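Barnik Table Reset Data Card

Version 3, March 16, 2021
Maintained by Banafsheh Parsa

Summary

Barnik is a set of 152 recordings of table reset work at Cinesari, a noodle restaurant. Servers made the recordings with hand-held grippers during the last part of their shifts. The set covers putting chopsticks into their holder, moving small items on the table and straightening cloths.

Why it was collected

Cinesari plans to try a reset arm in September. Until then servers do all resets by hand, on top of closing out checks. The staff asked that the recordings come from them and not from an outside crew, and that recording time be paid at the normal rate.
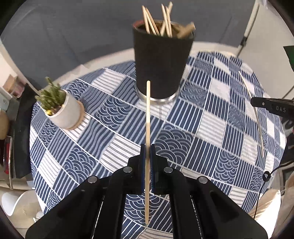
Chopsticks are the slowest item to learn. New people need 5 practice sessions before their recordings go in the set — most of the early drops come from closing the grip too late.

What changes for staff

No hours are cut during the trial. One server per shift becomes the arm's minder and can stop it at any time. Side work sheets will be rewritten after the trial, and servers get to read the draft first.

Known gaps

23 recordings have no task label. Wet tables are not covered. Left-handed servers are underrepresented.

Access

Ask Banafsheh for the Divus folder. Do not use the recordings for staff reviews or scheduling.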